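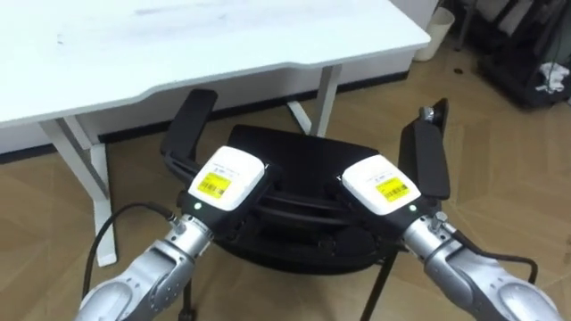
**Software person wanted: planning and control, two-arm mobile robot**

Hi! I run the software side at Voltell, and I'm looking for one more person to work on motion planning and control with me. We're small, we talk a lot, and we have more interesting bugs than hands to fix them.

The project is called Pridis. It's the software layer that gets a two-armed robot to handle ordinary furniture: push in a chair, turn it to face a desk, line up a row of them before people come in. Sounds easy, right? Office chairs roll and swivel at the same time, and as soon as both grippers are holding on, your two arms and the chair make one closed loop. If the arms disagree even a little, they fight each other through the seat. I've spent most of this year on that problem and I still like it, so that should tell you something about me.

What you'd be doing:

- Writing and tuning the coordinated controller for both arms (C++, mostly, with force limits you'll get to argue with me about)
- Reworking our planner so it picks a grasp *and* a path for the base together. Right now it picks the grasp first and then sulks
- Getting chair pose out of the head camera when black padding on black armrests gives you almost nothing to go on
- Building replay tools. We have 3,357 logged runs and a viewer I wrote in a hurry, and you'll see the hurry in the code

That last one is maybe a third of the job for the first few months. I'd rather say so now. If you hate tooling you won't be happy here, but if you're the kind of person who gets annoyed at a bad log viewer and fixes it over lunch, please, please write to me!

**Stuff you should have**

Solid C++ and decent Python. You've written a controller or a planner that ran on real hardware (a school project is fine, an arm you built in a garage is also fine). You know your way around rigid body transforms and you've been burned by a flipped frame at least once. Being okay with reading other people's code helps a lot, because we lean on Hubáček, our in-house scheduler, and parts of it are older than the rest of the stack and have comments to match.

Nice but not needed: impedance control, trajectory optimization, any work on contact estimation. No degree requirement.

**The practical bits**

It's a full-time job, 40 hours a week, on site at our Heludton office for most of it. You can do planner and tooling work from home 2 days a week, but controller work happens next to the robot with a hand near the stop button. We start late (10 a.m. for most of us) and robot time is booked on a shared sheet, so there's no elbowing.

I'd like somebody in place by August. If you need longer to wrap up where you are, tell me and we'll see.

**How to apply**

Send us your resume, plus a page or less about something you got moving and what went wrong along the way. A link to code is great. There's one call with me, then a paid half day here where we pick an open issue from the Pridis tracker and work on it together. No whiteboard puzzles.

Put "two arms" in the subject line so it lands in my folder. I read all of these myself and I'll write back either way.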